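Drulleck pour-over kettle, nine months in

I've wanted a gooseneck kettle for years and kept talking myself out of it, mostly on the grounds that I already owned a kettle and it boiled water. Then the lid hinge on the old one snapped in January, and I ordered the Drulleck that same evening before I could change my mind. I've used it every morning since, and I love it enough that my sister has asked me to stop bringing it up.

First the basics. It's an electric kettle with a long, thin curved spout, a base with a dial, and a little screen that shows the water temperature as it climbs. You turn the dial to the temperature you want, press it in, and off it goes. Press it twice and it holds that temperature until you tell it to quit or it times out. That's the whole set of controls! No app, no account, no chime that plays a song at you. There's a click when it reaches temperature, loud enough to hear from the next room and quiet enough not to wake anyone up, and I can't tell you how happy that click makes me at 6 a.m.

The pour is why you'd buy one of these, so let me go on about the pour for a bit. My old kettle had two speeds, dribble and flood. I'd tip it and tip it and get a thin stream down the front of the kettle itself, and then all at once half the water would land on the coffee and blow a hole straight through the middle of the grounds. With the Drulleck I can lay down a stream about as thick as a shoelace and keep it there as long as my wrist holds up. I can do the slow circles. I can stop dead without a drip running back down the spout and onto the counter (well, almost always, see further down). The first week I made more coffee than I could possibly drink just because I liked doing it.

It changed the taste too, more than I expected. I buy beans from Prasertsri, a small roaster a short drive from me, and I had honestly written off their lighter roast as too sour for me. I was just pouring badly and too hot. Evaristo Valdovinos, who runs the counter there, told me to drop the temperature a little and slow the second pour way down, and the very next cup was sweet and sort of peachy. Same bag, same grinder, same paper filters. I went back the following weekend and bought 2 more bags.
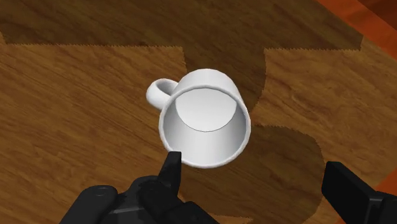 The handle took some getting used to. It sits further back than you'd think and has a small rest for your thumb on top, and for the first few days I kept grabbing it too low and feeling like the whole thing wanted to tip forward. Once I moved my hand up it balanced beautifully, even full. My hands are on the small side. My neighbor Mwangi Mosoti has enormous ones, and he tried it at my place and had no trouble either, though he did say he'd like another finger's worth of room between the handle and the body. He's been using a Jistiner, the model with the fatter spout, and we had a pretty thorough side-by-side one morning with the same beans. His heats up faster. Mine pours better, and he agreed, a little grudgingly. If you mostly make tea or instant noodles I would probably send you toward the Jistiner, since you won't care about the thin stream and you will care about waiting.

Because yes, you wait. A full Drulleck takes longer to boil than my cheap old one did. I fill it only as far as I need, grind the beans while it heats, and the two finish close to together, so it doesn't bother me. If you've got a house full of people wanting hot drinks at once, it would drive you up the wall. It's a kettle for one or two people who are a bit fussy.

Other gripes, and there are a few:

The fill marks are on the inside and stamped into the metal with no color, so in a dim kitchen I'm guessing. I've given up and just weigh the water.

The cord is short. Mine has to live right next to the outlet, which means it took over the spot where the toaster used to be. The toaster is now on top of the fridge and I'm fine with that.

If you overfill it past the line, it spits from the spout when it gets close to boiling. That's on me, the manual says not to. It also accounts for nearly every drip I've had.

The lid fits tightly. Great when pouring, annoying when you want to refill it hot. I use a folded dish towel.

Cleaning is easy. We have hard water, and I run a vinegar and water mix through it around once a month, let it sit, rinse it a couple of times, and the inside comes up bright again. Don't forget to pour some of the mix out through the spout. I skipped that at first and wondered why the stream had gone a little crooked. The matte outside shows fingerprints but a damp cloth takes them right off. The finish has one small chip near the base from where I knocked it against the faucet.

I did look at the Drorisby before ordering, and it's a gorgeous thing, all wood and curves. I held one in a store and the pour felt about as good as this one with cold water in it. It cost a lot more, though, and the temperature only went in big jumps. I like being able to nudge mine by a single degree, even if I'm kidding myself that I can taste it.

Would I buy it again? Tomorrow, if this one died. I'd like the longer cord and I'd pay a bit extra for fill marks I could read. Get the black if you can find it, the white looked grubby on the display shelf. And spend a morning practicing with plain water over the sink before you use the good beans.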